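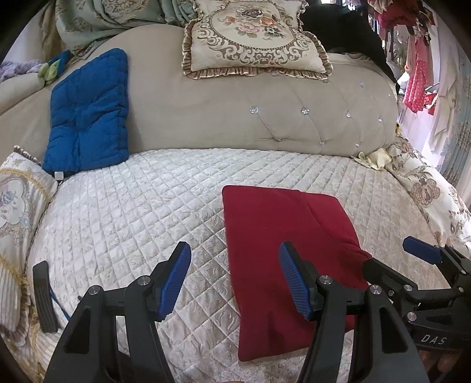
Blue cushion up, ruffled one on the back, seat cover on.

Seat cover keeps working its way forward, tufted sofa
Soft Furnishings > Sofas and Covers

plenul_efa
Posts: 64
Jun 11, 2023

The cover is a quilted off-white one, diamond stitching with a leaf pattern in the diamonds. It sits nicely when I've just put it on. By the evening the back edge has come forward and there is a strip of beige seat showing behind it. The sofa has a curved back with crystal buttons, so there isn't a straight line to tuck along either.

I've tried rolled towels pushed down the gap. They lasted a day. I don't want to pin it as the upholstery is in good order. Any ideas that don't involve pins or glue?

Efa Gethin, Plenulcombe

tallboy_ken
Posts: 3,075

Rubber mesh underlay, the sort sold for rugs. Cut it two inches smaller than the cover all round and lay it on the seat first. Ours is from the Rowbotham market and it was cheap. Hasn't moved since September.

marlpit
Posts: 368

I'd be careful with rubber mesh on a pale sofa. Mine left a grid of yellow marks after one summer by the window and they never came out. If you must use it, put an old sheet between.

tallboy_ken
Posts: 3,075

Depends on the mesh. The cheap foam ones go off, the proper rubber ones don't. I've had it under three different covers with no marks.

marlpit
Posts: 368

Mine was the proper one. It was a Retov and it wasn't cheap. All I'm saying is test it at the back where it won't show.

hemandhaw
Posts: 556

Leave the mesh alone and sew a tuck flap on. Take a strip of plain cotton as long as the back edge and a foot deep, stitch it to the underside, and push the whole flap down behind the seat. If the back edge has to curve, cut the strip in four or five pieces so it can follow round. A single strip will pucker.

Also, how many cushions have you got against the back? Every time somebody leans on one it pushes the cover forward. I took ours down to one each end and half the trouble stopped.

plenul_efa
Posts: 64

Thanks all. The cushions are staying, I'm afraid. The cream one with the flowers and the ruffle lives along the top of the back, so it isn't touching the seat. The blue one does stand on the cover and I can move that to the chair for a week and see.

I like the flap. I have a bag of cloth put by for this sort of thing, including a dark red piece that is big enough. I had things out on the white quilting to see what there was.

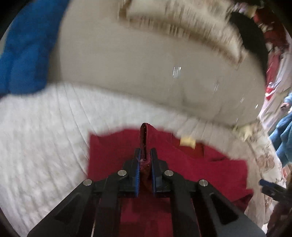 My worry with the red is the dye. If it gets damp down behind the seat I could end up with a pink line along the back of a white cover, and then I've made it worse. I have washed it once on its own, and the water was still coloured at the end. The other choice is to buy plain calico, but I was hoping to use what I had.

hemandhaw
Posts: 556

Don't use the red. If it coloured the water on the first wash it will do it again on the second and third, and the flap has to go through the machine with the cover every time. Buy a metre of calico, wash it hot before you cut it or it'll shrink and drag the quilting in. Check any edge that's frayed as well, whichever cloth you pick, and turn it under twice.

tallboy_ken
Posts: 3,075

Red would be fine if she soaked it in salt and vinegar.

hemandhaw
Posts: 556

Salt and vinegar does nothing for a modern dye. A colour catcher sheet in the wash might, but I still wouldn't put it next to white.

marlpit
Posts: 368

Agree on the calico. Fomow had remnants in a bin by the door last time I was in, some of them over a metre. Take the length of your back edge with you, measured round the curve with a tape and not straight across.

plenul_efa
Posts: 64

Measured it round the curve and it's a good bit longer than I would have guessed. Calico it is, in five pieces. The red can go back in the bag. Will start once the cloth has been through the wash and report back on whether the blue cushion was part of it.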